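Two hours at the Inow demo day in Tarkandale
Posted 2022-09-02 in Visits

The invitation said "see the complete kit in use," and it came with a map, a parking code and a line at the bottom about pricing being available on request. I have been to enough of these to know what the last part means. But Tarkandale is an easy drive from our place, August was slow, and two people in our shop had been asking whether one of these hand-held gripper kits could save us from renting time on somebody else's arm. So I went.

Inow sells a recording kit. You hold a gripper in each hand, wear a camera, do the job you want a robot to learn, and the files go off for training. The maker of the grippers themselves is Bidance, and the software that lines everything up afterward is from Mazurek, which sells it separately to other people as well. Inow puts its name on the case and answers the phone. I asked three times over the morning who fixes a gripper when it breaks and got "we do," "Bidance does," and "it depends on the part."

Arrival and the talk

Sign-in was a clipboard on a folding table. Coffee was fine. The room was on the ground floor of a rented unit behind the tile warehouse, with a projector that took a while to wake up.

The talk ran long. There were a lot of slides on how much cheaper it is to record a person than to drive a robot by remote control, and I don't argue with that. I have watched people spend an afternoon steering an arm toward a drawer handle. What I wanted was how much of the recorded material survives to the end. The presenter had one number, 1034 recordings from a single customer project, and it was on the slide in very large type. How many were thrown out before training? He said the customer was happy. Somebody behind me asked the same thing in different words and was told that it varies by task, and that a short paper was coming.

A slide later we got a chart of success rates with no scale on the left side. I drew it in my notebook and put a question mark where the numbers should go.

What's in the case

The standard package is 2 grippers, the camera and its harness, a mat, a charger, printed calibration sheets and a year of the Mazurek software on one computer. A second computer costs extra. So does a second year, obviously, and the price of that second year was the one thing on the sheet marked "to be confirmed."

The case is good. Strong latches, foam cut to fit, wheels that roll. I mention it because it was the only piece of the package that everybody in the room seemed to agree on.

The grippers feel lighter than I expected and the squeeze is even through the whole travel. My own hand was tired after about five minutes, and I'm not delicate. The sales answer is that your operators get used to it. Ours do eight-hour shifts, and I would want to hear that from an operator.

The demo

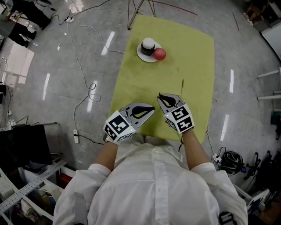

For me the whole visit came down to tracking, since a kit like this is only worth money if it knows where your hands are at every moment. Inow does it with printed markers, and they were honest enough to say so instead of calling it something grander. Each gripper carries a white cube with black-and-white squares on it, sitting behind the fingers, and the software works out position from those. It's an old idea and a cheap one, and I like it for both reasons. My trouble is with the setting they chose to show it in. They had a plain yellow-green mat with a saucer, a small black cup and a red ball on it, and hardly anything else for the grippers to get around. Our benches don't look like that. We have deep bins, and a hand that goes into a bin takes its cube along with it. I asked to try one over the side of a cardboard box and was told the demo was set up for the tabletop tasks. The floor bothered me too, only in a different way. It was polished, with strips of ceiling light shining in it on both sides of the mat, and I asked whether glare ever washes out the squares. "Not normally." I'd have liked to see the room with a window in it.

Then there is the cabling. One of the grippers had a thin dark cable hanging down beside the operator's shirt, and he was strapped up besides. The brochure has the word "untethered" in its second paragraph. When I read that line aloud, the man from Inow said a wireless version was on the way and that the brochure had been written with it in mind. No date for it. If you are thinking about buying, get it in writing which version you are paying for.

I'll give them credit for letting visitors handle the spare set afterward. I had it for a few minutes and closed it on my own pen, my keys and a folded receipt. Pen and keys, no problem. The receipt took me several tries, and I couldn't tell you whether that was the finger pads or me. The pads are soft and black and they pick up dust. Replacements come in packs and they are not cheap for what they are. Nobody could say how long a pack lasts in daily use.

The software part

This was on a laptop at the side and drew a smaller crowd, which is a pity. You load a recording, and it plays with a colored line for each hand. If the tracking drops, the line turns gray. I thought that was the best feature of the day, because it shows you the bad parts without being asked. The sample files they had loaded were nearly all color from start to finish. I asked for a bad one. There was some clicking around and we looked at one with a gray gap in the middle, right where the hand crossed in front of the body. The software can fill a gap like that with a guess. There is a checkbox for it, and it's switched on when you install. I would switch it off.

Export worked on the first go. The format is documented, in a real document with page numbers, and I was allowed to take a copy home. More vendors should do that.

Price and terms

I did finally get a quote, on paper, with a validity of two weeks. I was asked not to publish it, so I won't. It's more than a decent used arm and less than a new one. Rental exists, with a minimum of five weeks, and the rental fee doesn't count toward a purchase. I asked why not and was told it was policy.

Training is a half day at your site. Travel is billed on top if you are outside the Tarkandale area.

Where that leaves us

I told the shop we should not buy. I also told them we should ask for a loaner, with our own bins and our own lights, and count the gray gaps ourselves. Inow said they would "look into" a loan. I sent the request the next morning with photos of the benches and the bin depths, and so far I have a reply saying it was passed along.

If anyone has had one of these kits in a working shop for longer than a demo, please write to me through the contact page. I am mostly interested in the finger pads and in what support is like once the check has cleared.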